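23 Jul 2025 - Lakon tower, card refit

Loïc says the narrow green card only needs reseating. I doubt it. He said the same in April and the fault log still ran to 226 lines. Bracket is the stepped kind, so check it against the case slot before pushing anything home.

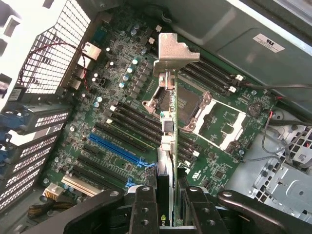 Before power-up

No processor in the socket, so any talk of a "quick test" is premature. Retno has the spare CPU - supposedly a good one. Inspect the pins first. Blue slot or black? Ludivine to find the board manual.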